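Workshop notebook, October, drinks corner

Came in at 8:40 to find the white table had reproduced overnight. Josiane's rule from last month was that anything which doesn't hold, pour, measure or chill a drink goes back to the kitchen. The rule lasted nine days, a record for this group.

Job for the morning: get the drinks table into a state where a person who has never seen it can make a cold drink without asking Leif where something is. Leif knows where everything is. Leif is also off to Gusirby for the second half of the month, and has declined to leave a map.

Started with cups, because cups are what people grab first and put back last. The small plastic ones go upside down on the white rack, all six, any order. Danish wanted them sorted by color and had drawn a plan. I looked at the plan. We are going with any order.

The tumblers are a different problem. They're too big for the rack and they don't hang from the mug tree, having no handles. So far they live at the left end of the table, lying down like seals. Tahira suggests a shallow crate. I've asked Storkanport for a price on one and got back a quote for 165 of them, minimum order. Will look in the basement. 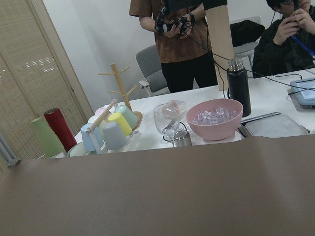
The mug tree itself stays. I was against it in September (it wobbles if you load one side, and everyone loads one side) but Fahad shimmed whatever he shimmed and it has behaved since. Note to whoever reads this: heavy mugs on the low pegs, please. I've written it on a card too, and somebody has already stood a mug on the card.

Ice. Long discussion about ice. The pink bowl is the right size for one round of drinks and the wrong size for a warm afternoon. Josiane would like an ice bucket with a lid. Leif's view is that a lid means one more thing to put down, and then one more thing to lose. Compromise: pink bowl on the table, refill from the freezer, and we stop pretending anyone will empty it at the end of the day. I will empty it at the end of the day.

The jigger stays next to the wine glass. It has gone missing 2 times since we moved in, and on both occasions it was in the cutlery drawer, which is a perfectly reasonable place for it and that's why nobody looked.

Metal tray: keep it flat and keep it clear, apart from the one utensil. It's meant for carrying finished drinks. In practice it's where people put their keys - Danish, these are your keys.

Tablet is still at the right-hand end with the inventory sheet on it. The sheet has 1,224 lines. I'd like to know who entered teaspoons one at a time. Tahira has offered to merge them, and I said yes before she could finish the sentence.

Still open:
Crate for the tumblers (me, basement).
Second dish towel, the good kind from Soler, the other kind just moves water around.
Whether the black bottle belongs to the table or to a person. Fahad says table. Asked at lunch, no takers.

Stopped at 4:15. Bowl emptied.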